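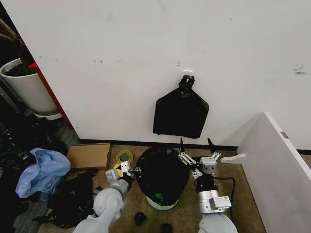

A Palier unit at work on a lined bin at Drukbridge.

Drukbridge hands its bins to a robot, keeps its cleaners

Wed 22 July

Office services firm Okoro has put its two-armed Palier robot on bin duty at the Drukbridge business park, where 137 bins need a fresh liner every evening. It is not glamorous work. The robot has yet to complain.

The 16 cleaners on the Palden contract keep their jobs and their hours. What changes is the bending. Since trials began in February, the evening shift has moved over to kitchens, glass and the carpets, which had been waiting their turn for some years.

Staff were asked for their views and gave them. Most were glad to see the back of the bins. Several felt the robot ties a poor knot, and one asked whether it would be expected at the Christmas do.

Two people on each shift have been trained to run the machine, and get an extra 30 pence an hour for it. They may also switch it off, a power Okoro does not extend to other colleagues.

Palden will decide on a second floor once the robot has done 700 hours. Requests to visit should go to the Okoro press desk. Please bring your own rubbish.

ENDS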